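Two trains and a bus got me to Skustmont a little after nine, carrying a laptop I never opened and a sandwich I had eaten before the first change of trains. I'd signed up for the Kenetti open day back in the spring, mostly out of curiosity. I've used their site audit tool for a few years now, for my own blog and for a handful of small clients (a florist, two dentists and a place that repairs accordions), and I wanted to see where all those little red warnings come from.

The office is on the upper floors of an old brick building by the canal, and the welcome was lovely. There was coffee, there were cinnamon buns the size of saucers, and there was a badge with my blog's name spelled right, which happens less often than you'd think! We were split into groups of 12 and sent off in different directions. Mine started with the crawling team.

## Crawling, and the trouble with filters

I expected to be lost within five minutes, and I wasn't. The woman leading the session had picked a small online store selling garden furniture, used with the owner's permission, and she let the crawler loose on it while we watched the numbers climb on the wall. The store has 163 products. The crawler had passed 2000 addresses before she stopped it, and it would have kept going happily all morning.

The culprit was the filter menu. Every time you pick a color, then a material, then a price range, the store makes a new address, and if you pick them in a different order it makes another one. A search engine has only so much patience for any one site, and this one was spending it on a hundred versions of the same bench. Her advice was to decide which filtered pages somebody might really search for, give those a proper title and a few lines of text, and keep the crawlers away from the rest. I wrote that down and underlined it, and then thought rather guiltily about one of my dentists, whose appointment calendar has a "next month" link that goes on forever.

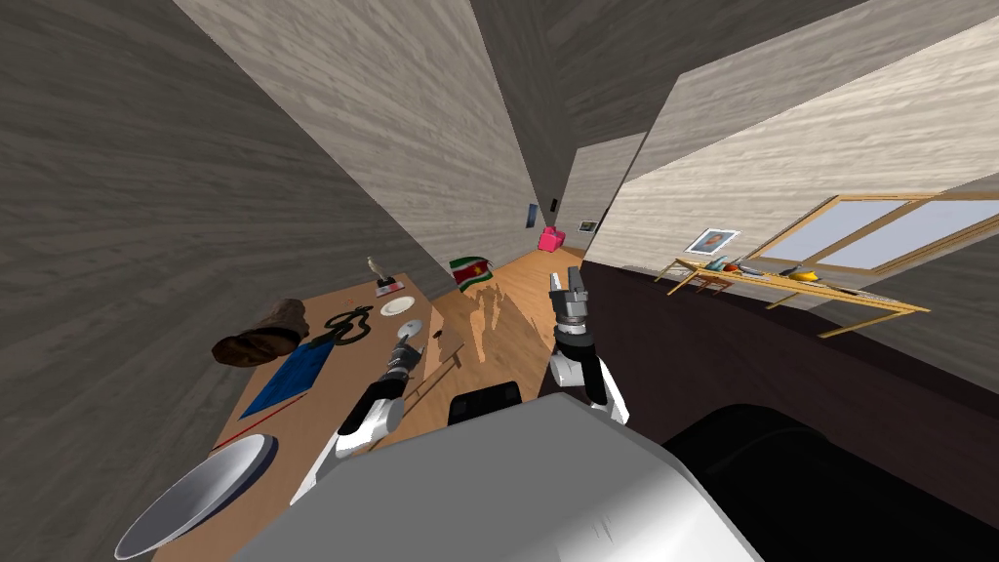
*A simulated view with two robot arms and gray wood-grain walls.*

After the crawlers we had a short break, which turned into a long break, as they do. I got talking with a couple who run a camping site directory out of their spare bedroom. They'd moved to a new domain last November and lost most of their search visitors overnight, and they were still picking through old links one at a time to find the ones they had forgotten to redirect. We compared spreadsheets on their phone. I can't say it was glamorous, but I enjoyed it as much as anything on the schedule, and I came away with a neat way of sorting broken links by how many other sites point at them.

## The Vallum room

Vallum is their new reporting product, and it was clearly the thing they most wanted to show us. It takes your search data and your visitor data and puts them side by side for each page, so you can see what people typed, what they landed on, and where they went next. I've been doing a clumsy version of this by hand for ages – copy, paste, swear, copy again – so I was ready to be charmed, and I mostly was.

What I liked best was a view that groups searches by what the person seems to be after. For one cooking site they had 247 different searches leading to a single page on sourdough starter, and a good half of the list was people asking how to rescue one that had gone gray. The page had a single sentence on that, way down near the bottom. You could see at once what the next article ought to be.

I was less taken with the scoring. Every page gets a mark out of a hundred, and when somebody asked what goes into it, the answer wandered about for quite a while and never really arrived. I've had clients fall in love with scores like that before. They ring up upset about a 71, and you spend an hour explaining that the page in question brings in half of their bookings. There is a setting to hide the number, I'm glad to say, and I plan to use it.
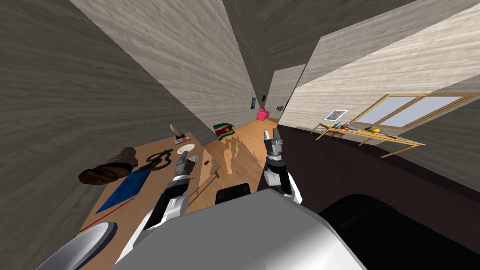
Pricing hasn't been settled yet, or at least they weren't sharing it with us. Someone near the window asked whether there would be a plan for people with only a site or two, and we were told it was "being discussed," which could mean anything. I do hope so. The small sites are the ones that need this kind of help, and they're usually run by one person late in the evening after the kids are asleep.

Lunch was soup and very good bread in the Bråten room, with long tables and everybody mixed together. I sat across from a man who writes nothing but product descriptions for bathroom taps, and I asked him far too many questions. He says the trick is to read the returns notes, where customers explain in their own words what they thought they were buying. I've since tried it with the florist, going through her complaint emails instead, and we rewrote three delivery pages in one afternoon.

The last session was a clinic where you could bring your own site and have it looked over. I put my name down and got twenty minutes. My archive pages are thin, my images are enormous, and I have two articles on the same topic competing with each other, one of them from my very first month of blogging. I'd suspected all three. It still stings a bit to hear it said kindly by a stranger with a bun in one hand!

If you're thinking of going next time, book the clinic as soon as you arrive, as the sheet was full before the first talk began. Wear comfortable shoes for the stairs, and check the bus back to the station, which runs once an hour and left without me. I sat by the canal with my notes until the next one came, and I had the old article merged into the new one before I got home.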